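Chapter 5
Watching Together, Apart: Television and the Second Screen

Draft for class use, Mar 9, 2025. Doina Dimitrov

What this chapter covers
Why shows care about live viewing. How fan talk moved from the office to the phone. What a network can and can't learn from a pile of posts. Spoilers. A long case, the Kukemstead finale, which we come back to in Chapter 6.

Words to know
Appointment viewing, second screen, live window, spoiler line, lurker, cold open, backchannel.

Opening case: one night in Kukemstead

Start with the show. Kukemstead, hour-long drama, small river town, a ferry that goes missing with the mayor's son on it. Modest ratings in season one. Season two, a bit better. Then the January finale, and the writers did something risky. They left the last scene without dialog. Four minutes, no talking, one character walking through a house and switching off lights.

Viewers at home had nothing to listen to. So they typed.

Students in my seminar kept logs that night. 23 of them, each watching wherever they normally watch. The task was simple: write down every time you pick up your phone, and what for. Most of the logs show the same shape. Almost no pickups in the first half hour. A bunch at every ad break. Then a big jump in the silent scene, when by old-fashioned logic everybody should have been glued to the set.

Were they bored? A few said so. Most said the opposite, they wanted to know if anyone else had noticed the lamp in the upstairs hall was already off. That question, who else saw this, is really the whole chapter.

Keep it in mind. We'll need it.

5.1 Before the phone

Talk about television is as old as television. People called each other during the ads. They talked the next day at work or on the bus. Letters to the station, letters to the magazine, fan clubs with a mimeographed newsletter and dues.

Differences worth noting. The old talk was slow. It was mostly private. And the network heard very little of it, and what it did hear came from the people most willing to buy a stamp.

Also, everyone had seen the same episode at the same hour. Or missed it, and that was that until the rerun. Appointment viewing wasn't a strategy then. It was just how the thing worked.

Recording changed this some. Streaming changed it a lot. By the time whole seasons were dropping overnight, two friends who both loved a show could be six episodes apart and unable to talk about it at all. A strange result! More access to the show, less company while watching.

5.2 The live window

The live window is the stretch of time when a post about an episode can reach people who are at the same point in it. For a weekly broadcast drama, it's the hour of airing plus a little after. For a season released all at once, hard to say there is one. Maybe the first weekend.

Networks like a wide, busy window. Reasons vary. Ads get seen. A loud night draws in people who skipped the show, who then feel behind and catch up. Actors can join in, and a cast member answering fans during the ad break is cheap publicity.

Makori, the teen mystery we look at in Section 5.4, built its entire second season around this. Every episode had a clue placed right before a break. The clue went up, the screen went to commercials, and the fans had the length of the break to argue. Then the show came back and usually proved them wrong. Fans loved being wrong. Remember that too, it's importnat later.

5.3 What a post tells you

Less than you'd think. Someone who posts 40 times during one episode is one viewer. Someone who never posts is also one viewer, and there are far more of those. We call them lurkers, no insult meant. They read, they follow, they may care more than the loud ones.

And a post about a show isn't always a post for it. People who gave up on a series two years ago still make jokes about it. Counts alone won't separate the two. You have to read the posts, which takes forever, and that's why so many reports skip it.

Genre matters here as well. Mysteries produce theories. Sitcoms produce quotes. Science fiction produces arguments about the hardware, and those can get very exact. Take Renano, the space station serial, where one of the longest threads of the first season wasn't about plot at all, it was about the station's repair arm and whether a hand like that could turn a page.
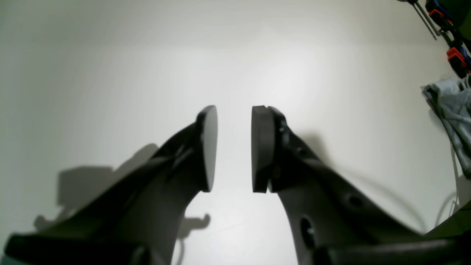 Fan research of this kind tends to get brushed off as trivia, and it shouldn't be. It's close viewing. The Renano thread ran for weeks and the people in it went back over single shots, again and again, with a patience most critics don't have. They argued over fingertips more than anything. Two dark fingers facing each other, a round black pad at each tip. In the thread, one side trusted the prop's grip, and the other side said it was fine for a bolt but hopeless for paper. Neither side won. But look at what they did with their evening: read a prop the way a student is asked to read a poem. For our purposes it's a better sign of attachment than any total.

5.4 Spoilers and manners

Every live crowd needs rules. Some get written down, most don't. The spoiler line is the point at which a group agrees an event can be discussed openly. On the Makori boards it was midnight in the last time zone to get the episode. On the Zevier boards, no line at all, enter at your own risk, and a fair number of newcomers left in the first week.

Before reading on, try this. Pick a show you watch weekly. Find two places where people discuss it. Write down the spoiler line in each, and how you learned it. Did someone tell you, or did you see somebody get yelled at? Bring your notes, we use them in the first exercise.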